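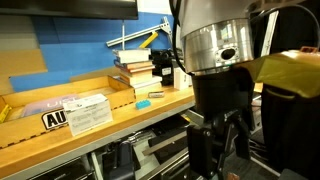

My mother moved into Caldeira in November, and I have been meaning to write about the garden club there ever since. It took me this long mostly because every time I sit down to do it I end up on the phone with her instead, and she talks for an hour, and then it's dinner.

Some background for those of you who came for the bread recipes. Mom is 84 and gardened her whole life. The hardest part of leaving the house on the hill was leaving the roses (I think she minded that more than leaving the kitchen, and she loved that kitchen!). We dug up two of the smaller ones and brought them along in buckets in the back of my car, with the seat belts around them. One made it and one didn't. The one that made it is by the side door now, and she says good morning to it.

The club meets after breakfast on the patio, before it gets too hot. Rosângela Guimarães runs it. She used to teach second grade and you can tell, in the best way, since everyone gets a turn with the hose. There are raised beds at table height, so you can pull a chair or a walker right up and work without bending. Mom has half of one. The other half belongs to Fuad Kassa, a retired bus driver who grows nothing but peppers and has opinions on everybody's watering. The two of them argue every single morning and save each other a seat at lunch.

I went for a visit last week and stayed for the whole session, which I'd never done before. They were pulling out the tired zucchini and putting in seeds for the cooler months: lettuce, radishes, a row of peas along the back. Mom had me label the rows because her handwriting has gotten shaky. I spelled "arugula" wrong and heard about it until I left.

If you have a parent in a place like this and you're wondering what to bring, I've learned a few things the slow way. Light gloves that fit, because the ones in the shared bin are all enormous. A hat with a chin cord. Seeds in big sizes, peas and beans and nasturtiums, which are so much easier on stiff fingers than carrot seed. I bought Mom a padded kneeler once, and it has lived in her closet under the extra blankets ever since, so maybe skip that one and get a small watering can. Hers holds very little and she makes more trips, and she likes the trips.

The tomatoes did well this year, by the way. She sent me home with a grocery bag of them and I made the sauce she used to make, with the onion cut in half and fished out at the end. I took a jar back to her and one for Fuad. He told me it needed peppers.

I'm going again soon with bean seeds and a better marker for the labels. She has also asked for coffee grounds, so I've started a coffee can on the counter, and please, if you come by my house, don't throw it out.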